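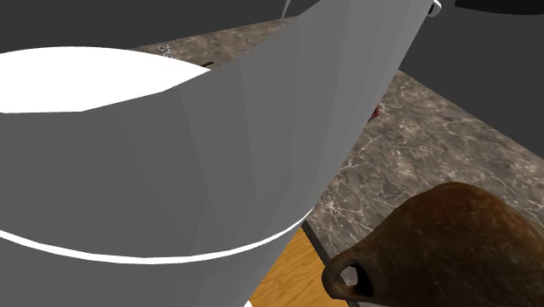

The simulated kitchen: bucket on the left, clay jug in the corner, marble behind.

9/22/22

I stayed with the written rules all morning. Plaslow wants the draft for the kitchen tasks, and my part is chapter two, "Before a run counts." I had 34 rules in July. Now there are more than 50, and I think it is too many for a person who must read them between two runs.

The rule I like best is still the simple one. A run is judged from every view, and the person who judges must write which view was used. A large thing like the bucket can fill a view and hide a small thing behind it, and then one writes "nothing there" with a good conscience. I changed "should check a second view" to "must check a second view." Gonderbridge will complain about the word must. They complained also last time, in a very long letter.

After lunch I worked on the rule for holding. The old text said only "the object is held well," and this can mean anything. I wrote: one finger on each side, the object between them, and the openings of the object not covered. I am not sure of "openings." Maybe "holes" is the better word for a shaker, but it sounds strange for a jug. 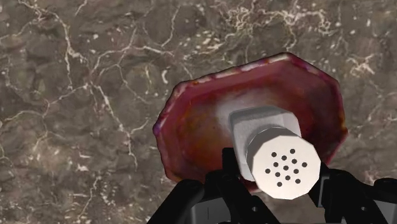

The shaker between the fingers, over the red dish.

I put this one beside the holding rule in the draft, with the holes in the cap easy to see. What I cannot decide is if "over the dish" needs a number. Sæther's guide gives a distance for everything, and people follow the distance and forget to look. I left it as words for now and made a note in the margin.

Also I removed the sentence that a failed run may be deleted. It must be kept, with the reason, in the same folder as the good ones.

Tomorrow: the list of terms, and ask Pindeo which version of the form they use. My eyes are tired and I did not go for my walk.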